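Abro hilo sobre el famoso «escritorio mínimo». Llevo tres domingos leyendo que se puede trabajar en una mesa redonda si eliges bien lo que pones encima. No me lo creo, pero he hecho la prueba.

El método sale del boletín de Cekcombe: solo se queda en la mesa lo que tocas cada hora. Lo demás, a la mochila. 1.226 comentarios entusiasmados debajo. Ni una foto de una mesa a las seis de la tarde.

Primera duda: ¿quién toca una botella de agua cada hora? Y si la quito, me levanto cada hora a por ella. Explíquenme el ahorro.

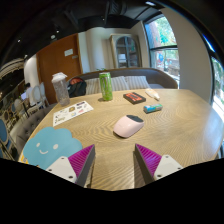 Sigo. El ratón se queda, eso no lo discute ni Cekcombe. Lo que sí discuten es el color, porque por lo visto un tono pastel «baja el ruido visual». Claro que sí. Y a mí me baja el sueldo.

Lo que más me chirría es la mesa redonda. Borkumo las vende como «mesas sin jerarquía». Pues muy bien, pero apoya el antebrazo en una curva durante una mañana y me cuentas. Lo que pones en el borde acaba estorbando, y en el centro no llegas.

A favor, para que no digan: el banco corrido es cómodo. Con cojines, bastante más que la silla de 100 euros que me recomendaron en este mismo sitio.

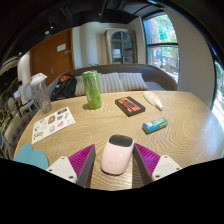
SEGUNDA PARTE: LO QUE DE VERDAD SOBRA

Según la lista de Trutavthorpe (44 puntos, cuarenta y cuatro, para dejar la mesa vacía), lo primero que se elimina es lo «decorativo sin función». Pegatinas, papelitos, recuerdos.

Ya. Y luego la misma gente te vende un mantel individual. A mí el mantelito me parecía el colmo de lo inútil y sigo sin verle el milagro para el ratón: dicen que «define la zona de trabajo». El verde azulado, con el borde ondulado como una nube, define una nube. Bonito es, eso lo concedo, y sobre la madera clara se ve de lejos. Zona de trabajo no veo ninguna, y la hoja de pegatinas sigue ahí detrás, en diagonal, tan tranquila. 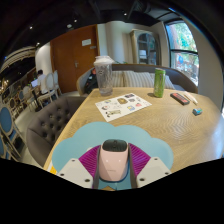

Me preguntan por el vaso con tapa. Se queda. En Alaoui, la cafetería de abajo, me tiraron uno abierto encima del teclado y desde entonces no negocio.

¿La lata? También se queda hasta que me la acabe. El boletín recomienda «hidratación consciente». Yo recomiendo dormir, pero no me hago caso.

Balance: 40 minutos ordenando, según mi reloj. Para recuperarlos tendría que encontrar las cosas muchísimo más rápido, y ya las encontraba, porque estaban todas encima de la mesa.

Si alguien lleva más de un mes con el método y le funciona, que lo cuente aquí. Con foto de un martes cualquiera, por favor, la del día que ordenó no me vale.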